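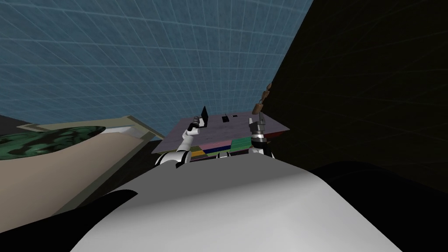
Stellham is withdrawing version 7 of the motion software for its Yagi two-armed robot after a fault was found that can cause one arm to keep closing its gripper when it should have stopped. The fault was first seen in April at the company's test site in Flindham and was later repeated in simulation. The simulated task has the two white arms working at a raised purple board, with the left gripper holding a thin black plate upright near the board's edge. In this kind of shared work, the software is meant to halt both arms when either one meets more force than expected. In version 7, the stop signal could reach one arm late.

No one was hurt. Two grippers were damaged at Flindham and have been replaced.

The company ran the board task 109 times in simulation with the faulty software. The late stop appeared in 96 of those runs. It did not appear when only one arm was moving.

"The stop signal was being placed in the same line as ordinary position updates," said Yuzhen Su, head of software at Stellham. "When both arms were busy, it had to wait its turn. It should never have had to wait, and our release tests did not check for it."

Customers running version 7 are asked to take these steps before using the robot again:

Switch the robot to single-arm mode from the service menu.
Keep people outside the marked work area while either arm has power.
Go back to version 6 using the restore file sent by Stellham support.

The red emergency stop button is not affected. It cuts power to both arms directly and does not use the motion software.

Fumcombe, which distributes the Yagi robot, has stopped shipping units with version 7 installed. "We have written to every site on our list," said Tatsuya Oda, service manager at Fumcombe. "Sites that can't do the restore themselves can book a visit, and there is no charge for it."

A corrected version is being tested. Stellham has not set a release date. Heiðrún Oddsson, who leads product safety at the company, said the new version will be run on physical robots at Flindham as well as in simulation before it goes to customers.

Questions about the withdrawal should be sent to Stellham support, marked "Yagi version 7."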